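Zidus Simulation Work Package: Progress Report to the Funder
25 Mar 2025
Prepared by Dwynwen Trevor, project lead

Status in brief

Work on the two-arm office tasks is behind plan. The delay comes from one fault in the arm controller, described below. No hardware was involved and no one was at risk, but the same controller is due to run on the physical robot, so we have treated the fault as a safety matter and stopped the transfer until it is closed.

What went wrong

During a batch of simulated reaching tasks, the right arm kept moving after a stop command. Oisín Heffernan found it while checking logs for a different problem. The stop was received and logged, but the arm carried on to the end of its current path segment. On short segments this is hard to spot. On long ones the gripper can travel well past the point where it should have halted.

We went back through the stored runs and found the same behavior in seven of them, the oldest from November. Our automatic checks had passed all seven. They tested that the arm came to rest, and did not test how soon.

Cause

Botond Kiss traced the fault to the Plakska motion layer. When both arms are active, stop commands go into the same queue as ordinary moves. The left arm is served first and its queue is usually short. The right arm's stop waits behind whatever is already there. With one arm active the stop skips the queue, so our early single-arm tests gave us false confidence.

Work at hand

Kristóf Fekete has written a fix that takes stop commands out of the queue entirely. It is being tested in the simulated office, where the desk gives the right arm something to hit if it overruns. 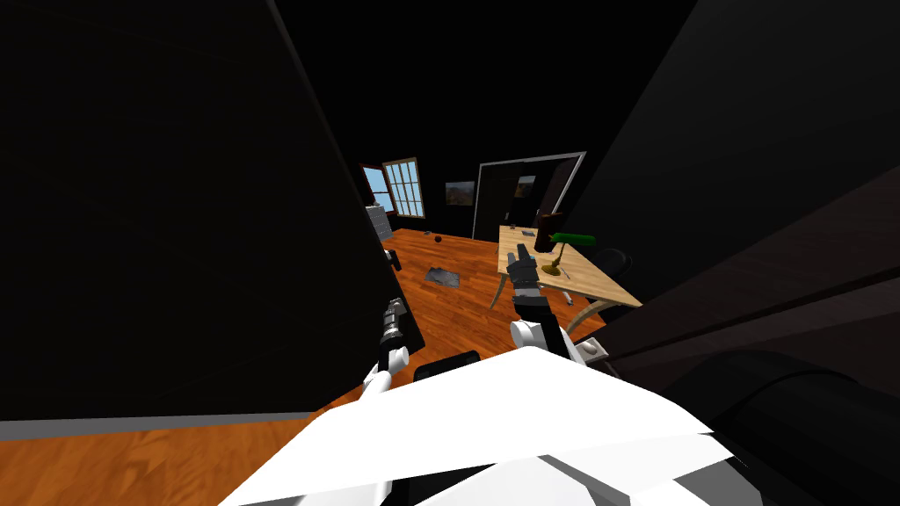 Simulated office, robot's view: right gripper over the front corner of the desk, left gripper open.

Six of the eight planned test cases have passed. The other two involve a stop sent while both arms are changing direction, and in both the right arm still halts late. Kristóf believes this is a separate timing error. We have not confirmed that.

Effect on the plan

Transfer to the physical robot moves back by two weeks. Kerekes has been told and has agreed to hold the lab slot. There is no change to the budget - the extra hours come out of the time set aside for the grasping study, which will be shorter as a result.

Next steps

Botond will add a stopping-distance check to every run. Miloslav Kubíček, who has not worked on the controller, will review the fix before it is merged. We ask that the transfer milestone stay open until his review is signed off.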